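Patch cable

A patch cable, also called a patch cord or patch lead, is a short length of cable with a connector on each end, used to join one piece of equipment to another.
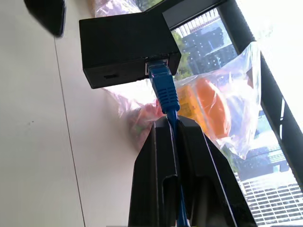

The term covers cables for sound, video, telephone and data signals, but in everyday use it most often means a copper network cable with a plug of the type commonly called RJ45. Patch cables are distinguished from fixed or "horizontal" cabling, which runs inside walls and ceilings and is normally left in place for the life of an installation.

Name

The word "patch" comes from early telephone and radio work, where a temporary connection was made by plugging a cord between two sockets on a board. The board became known as a patch board or patch bay, and later as a patch panel. The cord kept the name even where no panel is involved, for example between a home router and a desktop computer.

Construction

A copper network patch cable contains eight insulated wires arranged as four twisted pairs. Twisting the two wires of a pair reduces the interference they pick up from outside and from neighboring pairs. Each pair is twisted at a slightly different rate. The usual colors of the pairs are blue, orange, green and brown, with each solid-colored wire matched to a white wire carrying a stripe of the same color.

The wires in a patch cable are generally stranded, meaning that each is made of several fine strands. Stranded wire bends easily and tolerates repeated movement. Fixed cabling generally uses solid wire, which loses less signal over distance but can break if it is flexed too often. For this reason the total length of patch cable in a link is kept short. The common limit for a twisted-pair Ethernet link is 100 meters (328 feet), of which up to 10 meters is usually allowed for patch cables at the two ends.

Unshielded cable, known as UTP, has no metal layer around the pairs. Shielded types have foil or braid around the individual pairs, around the whole bundle, or both. Shielding helps in places with strong electrical noise, such as near motors, but works properly only when the connectors and sockets are shielded and grounded as well.

Connectors

The plug is a clear or colored plastic body with eight metal contacts. When the plug is crimped, the contacts pierce the insulation of the wires and a plastic wedge grips the outer jacket. A springy tab on one side locks the plug in the socket and must be pressed to release it.

The tab is the part most likely to break. Once it is gone the plug may still make contact but can slide out when the cable is moved. Many cables have a boot, a flexible sleeve behind the plug that limits sharp bending. Some boots include a hood over the tab so that it does not snag when the cable is pulled through a bundle. Boots may be molded onto the cable or slipped on before the plug is fitted.

Wiring patterns

Two wiring patterns are in general use, T568A and T568B. They differ only in the positions of the orange and green pairs. A cable wired the same way at both ends is a straight-through cable, and either pattern gives the same result. A cable with one pattern at each end is a crossover cable. Crossover cables were once needed to join two similar devices directly, such as two computers or two switches. Most later equipment detects the arrangement and adjusts to it, and crossover cables are now seldom bought.

Categories

Network cables are graded by category. Category 5e is rated to 100 MHz and is widely used for gigabit connections. Category 6 is rated to 250 MHz and Category 6A to 500 MHz; the latter supports 10-gigabit Ethernet over the full 100 meters. A link performs only as well as its weakest part, and a higher-grade patch cable does not raise the rating of older cable in the wall.

Color

Jacket color has no effect on performance, and no single color code is followed everywhere. Large sites often set their own. At the Giststead office campus, which has 2,302 wall outlets, blue is used for desk computers, yellow for telephones, green for door and alarm equipment, and red for links between switches. The campus keeps 626 spare patch cables in five lengths. The Haslam building, a smaller site under the same owner, uses gray for everything and relies on printed labels at both ends.

Care and storage

Patch cables are damaged mainly by tight bends, crushing and pulling. A common rule is that the radius of a bend should be at least four times the diameter of the cable. Hook-and-loop straps are preferred to plastic ties, which can squeeze the pairs out of shape when pulled tight. Cables are best stored in loose coils with the ends free.

Testing

A basic tester sends a signal along each wire in turn and shows breaks, shorts and crossed wires. It does not show whether the cable meets its category. That requires a certification tester, which measures signal loss, crosstalk and other values across a range of frequencies. In a June survey of stored cables at the Velisora depot, 1,011 used patch cables were checked with basic testers before reissue. Those with broken tabs were set aside without testing.

Disposal

The copper in patch cables can be recovered, and most scrap dealers accept them with the plugs attached at a lower price. The Prerko recycling yard takes mixed network cable in lots of over 300 pounds. Jackets are usually PVC or a low-smoke compound, and neither should be burned to expose the metal.

See also

Crossover cable
Patch panel
Structured cabling
Twisted pair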